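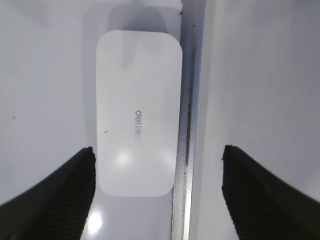 White block with rounded corners on a pale tabletop.

Call for participants: winter breathwork and sound study group, Drodasham

Flarkside is taking applications for a residential study group in December. The group is for people who already have a regular practice in breathwork, meditation or sound bathing and want to spend time on it with others at the same level. It is led by Nayara Batista, who teaches the breath sessions, and Apolline Bouvier, who teaches sound and voice.

What the group does

There are two sessions a day. Mornings are seated breathwork and silent meditation. Afternoons are bowls, gongs and group singing in the Jacquet Room, which has a sprung floor and underfloor heating. Evenings are free except for one night of shared chanting. Each participant leads one short practice for the rest of the group during the stay and gets written comments from both teachers.

Who can apply

You should be 18 or older and have practiced for at least a year. You do not need a teaching certificate. If you are pregnant, have epilepsy or a heart condition, or are being treated for a mental health condition, please say so on the form. Some of the breathing exercises will not be suitable and Nayara will call you to go over what can be changed. Nothing we do replaces medical care.

Cost

Shared room: $600
Single room: $795
Living locally, no overnight stay: $328

The price covers teaching, vegetarian meals and the use of all instruments. Travel is not included. A deposit of $99 holds your place once you have been accepted. It comes off the total and is refunded if we cancel. One place is free of charge in exchange for kitchen help, two hours a day. Tick the box on the form if you want to be considered for it.

What to bring

Mat, blanket, warm socks, a notebook and a water bottle with a lid. Bring your own bowl or drum if you like to play it, but check with Apolline first if it is larger than you can carry on your own. Please leave incense and scented oils at home.

Getting there

The house is at the top of Stendari Lane. The last half mile is unpaved and there is parking beside the barn. We can collect people from Drodasham bus station on arrival day if they ask in advance. Bedrooms are upstairs and there is no elevator, but the practice room, dining room and one bathroom are on the ground floor.

How to apply

Fill in the form at the Flarkside front desk or ask us to mail you one. Tell us what you practice, how often, and what you would like to work on. One page is enough. Applications close February 29, 2024. We reply to everyone, and places not taken up are offered to the waiting list.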